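Handover Fault in a Two-Arm Cell: Project Report
Pirneck Robotics Lab, October 2019
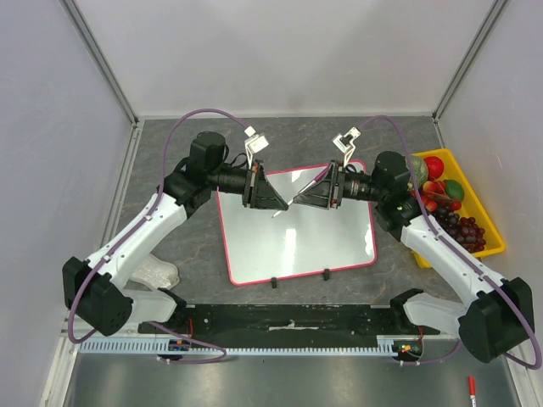 Our fault showed up during the marker handover, when one arm passes a marker to the other above the whiteboard. Out of 100 trials, the right arm stopped with a wrist camera timeout in 3. The controller then froze both arms with torque on, so the marker stayed clamped. We first blamed the grippers. The purple cable to each wrist camera arches over the wrist and runs down the white forearm under small clips, and on the right arm it also makes a wide loop around the elbow. When we moved that elbow by hand with the camera streaming, the image dropped out near full bend.

We opened the connector and found one cracked conductor. The cable had done roughly 2,000 cycles. We replaced it, moved the last clip away from the joint and ran 800 more cycles with no timeout.

The freeze is still an open safety issue. The Stasard controller has no slow release, so anyone freeing a marker has to cut power and support the arm first. We have not tested a fix for this.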